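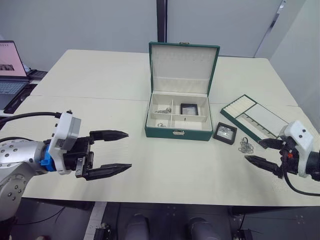

When the Jewelry Comes Down From the Attic

In the town of Gullholm, Thursday is the day when people bring their inheritance to Ningsih Wibisono. They come after lunch, mostly, and they carry it in cookie tins, in socks, in envelopes from a bank which was closed many years ago. She has repaired and valued jewelry in the same narrow shop for 16 years, and she told me that the gold is seldom the difficult part of her work. The difficult part is the family.

"They put the tin on my counter and they look at me like I am a judge," she said. "I can tell them what is silver and what is plated. I can not tell them who should have it."

I went to see her because of my own aunt, who died in December and left a drawer full of brooches and no will that mentioned them. My cousins and I are polite people. Still, we managed to have three unpleasant telephone calls about a necklace that none of us had ever seen her wear. I wanted to know if we were unusual. Ningsih laughed when I asked this, and then she made me tea.

The law in most places is quite short on this subject. If a will names an object, the object goes to the person named. If it does not, the jewelry becomes part of everything else, together with the garden chairs and the freezer, and the heirs must agree. Tariq Bugti, a probate lawyer who has his office above the pharmacy in Brevton, says that houses and savings are usually divided in a calm way. A house has a price and the price can be cut in equal parts. With a ring it is different, and he has seen two brothers pay him more in fees than the ring could be sold for.

His advice is simple and he repeats it to every client over 60. Write a list. Describe each piece so that a stranger could recognize it, sign the paper, and keep it with the will. In some states such a list is binding and in others it only shows a wish, so he recommends to ask before trusting it. He also recommends to speak about it while everybody is alive, preferably at a meal.

Maj-Britt Moen did exactly this. She is 78 and lives at the edge of Gullholm, in a yellow house with too many stairs. Last summer she invited her children and grandchildren for fish soup, and after the soup she spread her things on the dining table and told them where each piece came from. There was a watch chain from her grandfather, who worked at the harbor. There were earrings she had bought for herself with her first salary, and a bracelet from a man who was not their grandfather. That one caused some silence.

Then she let them choose, the youngest first. Her granddaughter Ronja Nygård took the bracelet. "I wanted the one with the story," Ronja told me. She has worn it every day since then, also at the hospital laundry where she works, although she has to take it off before each shift and put it in her locker.

Not every piece finds a person. Vilgot Tangen runs the auction house Aitken, and he receives many of the things which remain. He wishes that sellers would come with lower expectations. A silver brooch from the fifties may be worth little more than its weight, and pearls have been hard to sell for a long time. When an estate brings in 1,000 dollars for everything, the family is often offended on behalf of the dead.

He asks people not to polish anything before he has seen it. Old surface can be part of the value, and a strong cleaning bath can loosen stones that were glued. Chains should be closed and laid flat, each in its own place, or they will make a knot that takes an evening to open.

My cousins and I met again in the spring. I had printed photographs of every brooch, and we wrote our names under the ones we wanted. Only two had more than one name. For the necklace we drew a paper from a bowl, and my cousin in Brevton won it. She has promised to lend it to me for my daughter's wedding.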